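Small Parts, Large Invoice: An Afternoon With the Zorkeo Two-Arm Kit
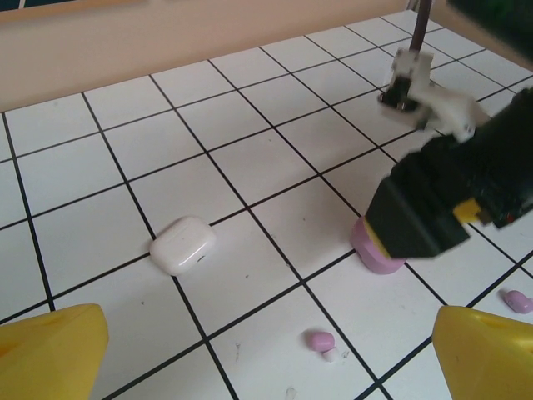
Marcela Ďurica would like it known that the kit is not cheap, and that she has stopped pretending otherwise. "1,218 a month," she said, before I had my coat off. "People ask at minute three anyway. I say it at minute one and we all get to enjoy the coffee."

What that buys, from Koubek's workshop in Kemcombe, is the Zorkeo: a pair of arms, their grippers, a wrist camera and a support line she answers herself until 16:00. It is rented to small repair and resale outfits that spend their days picking up things the size of a bean. Earbuds are the favorite demonstration, along with the cases they live in.

"Everybody wants to see it lift something heavy," she said. "Heavy is easy. Heavy stays where you put it. An earbud is round, slippery and has opinions."

Setup takes 49 minutes according to the manual. I asked whether that was true.

"It's true for the man who wrote the manual."

The yellow fingers are the part she is proudest of. They are chunky, rounded things that look as if they came off a bath toy, and she has heard that joke from every customer so far. An earlier set was slim and elegant. "Beautiful fingers. They threw parts across the room like a bored cat."

I had brought along a complaint. Brorkoditz, a resale shop that had the kit through January, wrote that the second arm was slow to get out of the first one's way. Ďurica read the letter twice and agreed with most of it. Version 2 of the software shortens the wait, she said, though customers have to ask for it – the update does not install itself.

Why not?

"Because the last one did, on a Monday's worth of orders, and I was on the phone until my ear hurt."

She is equally frank about what the kit won't do. It won't tell a left bud from a right one unless someone has trained it on that model, and it has no idea what to do with lint. Cleaning is still your job. So is sweeping under the bench for whatever went missing.

I asked who should not rent one.

"Anyone with a patient nephew," she said, and went to answer the phone.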